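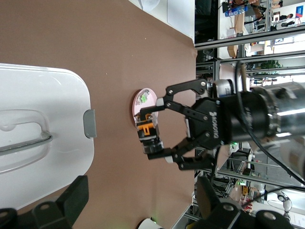
Prarstead wants to know whether a first fountain pen is worth it when you're left-handed, and whether you can refill the old cartridges instead of buying new ones every month. I'm asking the same, plus one more: what ink should I start with? I write in a cheap 100-page notebook, I drag my hand across everything, and my last try in January ended with a blue pinky and a lot of unreadable grocery lists. I'd love to make this work!

Duneck
Oh, do it! I'm a lefty too and I've been writing this way for 19 years. Get a fine nib, turn the page a little clockwise, and try keeping your hand under the line (it feels silly for a week, then you stop noticing). Smearing is mostly about how much ink sits on the paper, so a fine nib and a fast-drying ink fix most of it.

Yes, you can refill cartridges. Use a blunt-tip syringe, rinse the cartridge with cool water until it runs clear, let it dry, then fill it slowly, leaving a small air gap at the top. I get five or six refills out of one before the mouth gets loose and it starts to leak. Do it over the sink. Ask my bathroom rug.

For ink, start with a plain washable blue. Skip anything with shimmer in it for now, gorgeous as it is. A 40 ml bottle will last you ages, and if you hate the color you can give it to a friend and infect them with the hobby.

Also, change the notebook before you blame the pen! Thin paper feathers and bleeds with nearly everything. Smoother paper looks much nicer but the ink takes longer to dry on it, so try a few sheets first.

Nair
get a converter, way less fuss than syringes. check it fits your brand though, they're not all the same size

Jetley
Agree with Nair on the converter. One thing to add: if the pen has been sitting since January with ink in it, flush it before you do anything else. Cool water, never hot, and no rubbing alcohol. Leave the nib section in a cup overnight if the ink has dried up. Mine took three changes of water and then wrote beautifully on the first stroke.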